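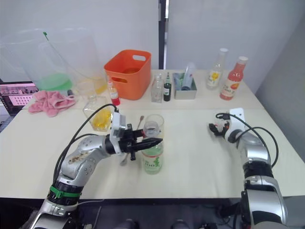

Figure 1. The drinks table, with the orange bin at the back and the tall glass in its tray.

Our project set out to find a good layout for a small cold drinks table, the kind you might run at a school fair or an open evening. We called it the Kakdale table after the hall where the fair is held, and we had a brilliant time working on it!

Why we picked drinks
Everyone in our group has queued far too long for a glass of squash. At the June fair, 63 people filled in our short survey and waiting was the top complaint by a long way. The budget was small, so we used bottles, jars and cups we could borrow or bring from home.

How we set things out
We wanted the bottles at the back and the tools near the front. The clear bottle with the green label stands on the near section of the table, with a silver spoon close by. On the left is a glass jar of yellow pieces, and behind it a pink towel hangs over the table's edge – we argued for ages about where that towel should go. Most of the other bottles are in the back row, on both sides of the orange bin. We love how bright the red ones look against the white wall!

The big clear container was harder to place. We tried three spots in our sketches before settling on the back left, leaning on the wall next to the plastic cup.

What we would change
The tall glass lies tipped in its grey tray, and we would like a proper rack for it (the Espinoza group made a lovely one out of card). We also want bigger labels, as the small bottles are easy to mix up from a distance. Our next plan is to time 5 orders with this layout and 5 with the bottles grouped by colour, on a Saturday when the hall is free.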